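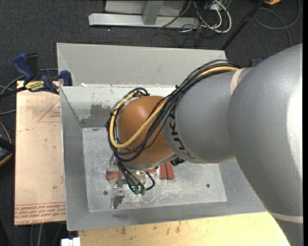 Gualtiero Morelli didn't believe it would take until the afternoon, let alone a whole month. He had figured on teaching the arm to pick blocks out of a bin before lunch, he said, and then he tried to steer it himself and spent most of that first morning bumping into the walls.

That was in September. As of Oct 19, 2020, the bin-picking project at Skomine has 832 recorded demonstrations on disk, and the results are starting to look really good.

The idea is easy to explain and surprisingly hard to do well. An operator guides the KUKA arm down into a metal bin, lines up the gripper with one of the red blocks, closes on it and lifts. Every motion gets saved. A learning program called Brendik then studies the recordings and tries to work out its own way of doing the same job, with no one writing out the path point by point.

The team teaches in two ways. In the first, the operator stands at the bin and pushes the arm along by hand while it gives way under light pressure. In the second, the operator sits at a desk across the room and drives it with a hand controller and a pair of screens. Of the recordings so far, 337 were made by hand and the rest by remote control.

Ivan Kovalchuk has done most of the remote driving, and he is very, very good at it by now. He says the hardest part is learning to be a little boring. "If I do something clever to save a second, the program sees one clever move and hundreds of plain ones, and it doesn't know what to do with mine," he said. "So I go in the same way, I slow down over the block, I close. Then again."

Blocks lying side by side are the real test. The finger needs somewhere to go, and with two of them close together there is very little room. Kovalchuk's answer is to nudge one block over before grasping it, a trick he picked up while driving and which Brendik has now started to copy. The first time it did so on its own, the whole room cheered (Morelli included, and loudly).

Hand guiding has its fans too. Morelli likes being able to feel the moment a finger touches the bin floor, something the remote setup can't pass along yet. A force-feedback controller is on order from Gistberg and should be hooked up once the current round of recordings is finished.

After that comes a bigger change. The group wants over 500 new demonstrations using parts of mixed shapes, and partners at Sangkhawat have offered to record some of them on their own arm, with 3 operators taking turns. If Brendik can learn from drivers it has never seen before, at a bin in another building, that will be something to cheer about all over again.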